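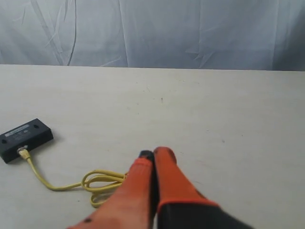 24 Oct 2019. Cable unplug task, Urkel arm. Stopped early, third fault this month with the same code. The code says "grip force out of range", and I no longer believe it means what the manual says it means. Junaid's entry from last week puts it down to the cable dragging on the fingers. I can see why he would think so. The yellow lead comes off the black box and ends in loose loops right up against the left finger, with part of the coil going under it, and if you wanted a culprit you would pick that one. But the fault log has the same code on runs with nothing on the table, so the cable can't be the whole story.

What happened, as far as I can tell from the log:
Run 8 fine. Run 12 fine but slow to close. Run 17, close command sent, gripper reported closed, then reported open, then reported closed again, all inside one second. Arm carried on to the lift as if it had hold of something. It hadn't. Controller threw the code only after the lift was over, too late to be any use to anyone standing next to it.

That last bit bothers me more than the fault. Anathi had her hand near the connector two minutes before, reseating it. She had asked for a hold and got one, but the hold is done in software by the same controller that couldn't tell open from closed. From now on the hold is the red button, pressed, and the light checked. I don't care how much it slows things down.

Rang Fostura. Ingeborg Lammers was helpful and said to update the firmware. I asked what in the new firmware touches the finger position reading and she didn't know, and will ask. We have been told to update twice before. After the first one we got the slow close. Not updating until I have an answer in writing.

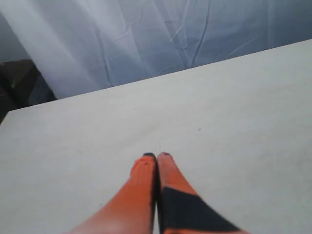
Went back to bare table and just cycled the gripper, open and close, no object. 31 cycles. Fault came up on two of them. Both times the log had a jump in the reading at the closed end, never at the open end. Fingers looked properly shut to me both times, tips level.

Ideas, in the order I believe them:
1. Position sensor on the gripper, or its plug. Keabetswe wiggled the plug at the wrist with the motor off and got the reading to jump once in maybe a dozen tries. Once is not much. Could be her wiggling or could be nothing.
2. Worn finger pads changing where "closed" is. Nives likes this one. I don't, a worn pad ought to give a steady offset and this comes and goes. She is measuring them anyway.
3. Firmware. See above.
4. Cable drag. Might make it worse. Can't make it happen on an empty table.

Note for Junaid: please don't write "resolved" next to a fault because the next run was all right. The entry from last week says resolved and it is the same fault.

The Starnedus summary page shows today as 100% uptime, by the way. It counts the arm as up whenever it has power. I wouldn't show that figure to anyone.

To do
- swap wrist lead for the spare from the Eichhorn drawer, repeat the bare cycles, same count, same speed
- if the fault goes, put the OLD lead back and see if it returns. Otherwise we have learned nothing
- Anathi to write up the hand-near-connector business as a near miss, even though it was a hold
- no cable task until the bare cycles are clean
- ask Ingeborg again if nothing by Thursday's call — scratch that, the call has moved, just email her

Arm is powered down and tagged. Tag has my initials. Don't take it off to "just try something".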